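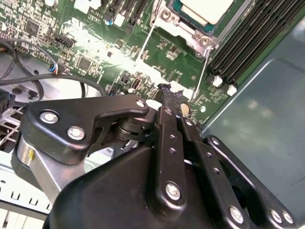

Brasstead's annual repair-or-recycle weekend opens Saturday, February 16, 2019, and the town has once again been asked to go down to its basement and be brave. The rules have been loosened since last year, when half the line was turned away for bringing paint. Anything with a plug is welcome, and so are open computer cases with the green motherboard still inside, which the town used to refuse on the grounds that they looked unfinished. Televisions remain a matter of negotiation.

Folke Rustad, who runs the town's waste office, expects the old high school gym to fill up by mid-morning. Last year's event took in 115 printers, a figure he recites without joy. "People apologize to me when they hand them over," Rustad said. "I tell them the printer started it."

The fee is $2 an item, up from nothing, and the increase has produced three letters to the town office, all from the same household on Kashyap Street. The money pays for hauling. Jokent, the firm that carts the stuff away, has raised its rates and now wants cords wrapped and taped before it will touch anything.

At the far end of the gym, under the scoreboard, the repair tables will be back. Vittoria Vitale will be fixing lamps, toasters and whatever else fits on a folding table. She does not do microwaves. She did one in August, at the summer fair, and would prefer to leave it there.

Residents should enter from the Esex Road side, as the front lot is reserved for a volleyball tournament that was booked first and has declined to move. Doors open at 9 a.m. and close at 3, or whenever the truck is full. Last year the truck won – it pulled out at noon, with a man and his fax machine jogging some way behind it. He is understood to be planning an early start.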